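離島めぐりの1日券、オルラ(Olura)では買うべき?

投稿日:2026年9月13日 投稿者:みなと坂
閲覧 3,957 | コメント 11 | シェア 5

みなと坂
来年の7月にオルラへ行く予定で、島をまわる日の足をどうするか迷っています。大人二人、レンタカーなし、宿は旧港の坂を上がったあたりのキッチン付きの部屋です。

候補は二つあります。
・Mac Giollaの一日バスツアー。フェリー代と灯台の入場料込み。昼食は別。
・Faminonの1日券。Storkarixのフェリーと島内の路線バスが乗り放題。一人34ユーロ。

ツアーは楽そうですが、灯台での滞在が短いらしいのが気になっています。1日券のほうは自分で船とバスをつなぐことになるので、乗り遅れたときにどうなるのかがわかりません。両方使ったことのある方がいたら教えてください。船酔いはたぶん平気です。

紙の時刻表
両方使いました。結論から書くと、灯台が目当てなら1日券、島をひととおり見たいだけならツアーです。

ツアーは朝に旧港の切符売り場の前に集合して、船で島に渡り、降りたところに専用バスが待っています。灯台、泥炭の湿原、漁村の順でまわって、漁村で昼の自由時間。灯台の滞在は60分と案内されましたが、駐車場から灯台までの歩きも込みです。上に登る列が長い日だと、外の崖道を歩く時間はほぼ残りません。

1日券だと灯台に好きなだけいられます。ただし島内バスの本数は少ないです。

ひつじ雲
去年、1日券で行って後悔した側です。船が遅れて、港の前から出る島内バスが目の前で行ってしまいました。バス停に屋根がなくて、次まで雨の中で待ちました。券は安いけど、待っている時間のほうが長かったです。年配の親と一緒だったのでなおさら。もう一度行くならツアーにします。

紙の時刻表
>>ひつじ雲さん
それは朝の何便目の船でしたか。始発の船なら島内バスは接続待ちをしてくれます。二便目以降は待ちません。時刻表の欄外に小さく書いてあるのですが、Faminonのアプリの画面だと欄外の注記が出ないんですよね。

ひつじ雲
二便目でした。注記のことは初めて知りました。それはアプリに書いておいてほしい。

みなと坂
ありがとうございます。始発に乗るのが前提なんですね。そうなると朝食をどうするかという話になりそうです。宿は朝食なしで、坂の下のパン屋は始発の船の時間にはまだ開いていないと宿の説明にありました。

坂道の猫舌
旧港の宿に長めに泊まっていました。始発に乗る日は部屋で済ませるのが一番です。前の晩に市場の横のスーパーで果物とヨーグルトを買っておいて、朝はミキサーにかけて飲むだけにしていました。パンも前の日に買って焼き直し。港の待合室に自販機はありますが、水と甘い炭酸くらいです。

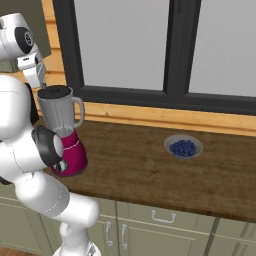 窓の前のカウンターとミキサー

船の中にも売店があります。ただ始発は開けない日がありました。コーヒーを当てにして乗ると困ります。港までは下り坂で早いけど、石畳が濡れていると滑るので、靴は底のしっかりしたものを。

潮待ち三等
横からすみません。Storkarixの船は予約がいるのかどうかで、毎回話が食い違うのが気になっています。1日券を持っていても、夏は座席の予約を別に取らないと乗れないと窓口で言われました。

紙の時刻表
>>潮待ち三等さん
自分のときは予約なしで乗れました。6月の終わりです。7月から規則が変わるのかもしれません。

潮待ち三等
7月からです。夏ダイヤの間だけ、始発と夕方の最終は要予約。予約自体は無料で、Faminonの券番号を入れれば取れます。ただ、券を買ってからでないと番号が出ないので、先に席が空いているか見てから券を買う、というのができません。そこが不親切。

旅程表職人
要予約は「席に座りたい人だけ」だと思います。デッキに立つなら予約なしで乗れたはずです。私は7月の最終便に予約なしで乗りました。

潮待ち三等
>>旅程表職人さん
それは空きがあったから乗せてもらえたのだと思います。自分は同じ最終便で、前に並んでいた家族が断られるのを見ています。桟橋の係員は「定員は立ち席も含めた数」と説明していました。乗れたという話だけ信じて行くのは危ないです。

旅程表職人
なるほど、定員の話なら納得です。取り消します。無料なら取っておいたほうがいいですね。

みなと坂
予約の件、助かります。券を買う、番号で始発と最終を両方予約、という順番ですね。もう一つ聞きたいのですが、天気が悪くて船が出ない日はどうなりますか。券は日付指定ですか。

紙の時刻表
日付指定ではなく、最初に改札機にかざした時から当日いっぱい有効です。なので欠航の日はかざさなければそのまま翌日に使えます。問題は予約のほうで、欠航になった便の予約は自動で次の日に移りません。取り直しです。

ツアーは欠航だと全額返金か別日への振替を選べます。Mac Giollaはそこはしっかりしていて、前の晩にメールが来ました。日程に余裕がない人にはこの差は大きいと思います。

坂道の猫舌
欠航は風向きしだいです。町では晴れているのに出ないことがあります。滞在の前半に島の日を置いて、だめなら後ろへずらせるようにしておくと気が楽です。自分は最終日の前日に入れて、結局行けないまま帰った年があります。

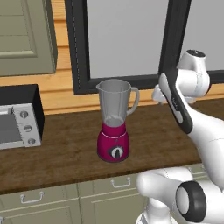 その年は代わりに、旧港から岬まで海沿いの遊歩道を歩きました。路線バスで岬まで行って、歩いて戻ってくる向きがおすすめです。風が背中側になることが多く、最後が下りで終わります。途中に店はないので、昼は持っていくこと。岬のバス停の横に公衆トイレがあって、その先は町に入るまでありません。

ひつじ雲
遊歩道、うちも歩きました。親も途中のベンチで休みながらなら平気でした。島より印象に残っているくらいです。一か所だけ柵のない区間があるので、小さい子がいる人は手をつないで。

旅程表職人
遊歩道に行くならFaminonの券は使わないほうがいいです。岬行きのバスは対象ですが、往きの片道しか乗らないので普通の切符のほうが安い。車内で現金で買えます。お釣りは出るけど、大きいお札は嫌がられます。

あと、ツアーと1日券のほかに、島で一泊する手もあります。行きと帰りが別の日になるので、1日券ではなくStorkarixの往復券になります。夕方に日帰り客が引けたあとの灯台は静かでよかったです。宿は少ないので早めに。

みなと坂
一泊は考えていませんでした。同行者に聞いてみましたが、荷物をまとめ直すのが面倒とのことで却下されました……。

今のところ、次の形にするつもりです。
・滞在2日目に島。1日券を前日までに買い、始発と最終を予約。
・欠航なら3日目にずらして予約を取り直す。
・3日目もだめなら岬の遊歩道。
・島では先に灯台、そのあと漁村で昼。湿原は時間が余れば。

何か抜けていたら指摘してください。

紙の時刻表
順番は逆のほうがいいかもしれません。朝の灯台はツアーのバスと重なります。始発で着いたら先に漁村まで行って、昼前に灯台へ戻ると空いています。漁村の食堂は昼しかやっていないので、昼食を持参するかどうかで決めてください。

坂道の猫舌
自分は反対意見です。灯台は朝がいいです。午後は霧が上がってきて、上まで登っても何も見えないことが多い。混んでいても見えるほうを取ります。ツアーの一行は灯台の中に集まるので、先に崖道を歩いて、引き上げたころに登れば列は短いです。

紙の時刻表
霧のことは頭にありませんでした。自分が行った日は一日中晴れていたので。それなら朝に崖道、それから登る、が正解だと思います。

潮待ち三等
細かいことですが、帰りの島内バスは最終便の船に合わせて走る便が一本だけです。灯台の停留所は道の両側にあって、港行きは海側。反対側で待っていると手を挙げても止まってくれません。船は出港の5分前に乗船口を閉めるので、バスを降りたら寄り道せずに桟橋へ。

みなと坂
海側ですね、メモしました。灯台を先にして、昼は買っておいたものを崖道のどこかで食べることにします。予約の受付がいつ始まるのかだけまだわかっていないので、Storkarixに問い合わせ中です。返事が来たらここに書きます。

コメント欄の並び:古い順
最終更新:投稿日と同日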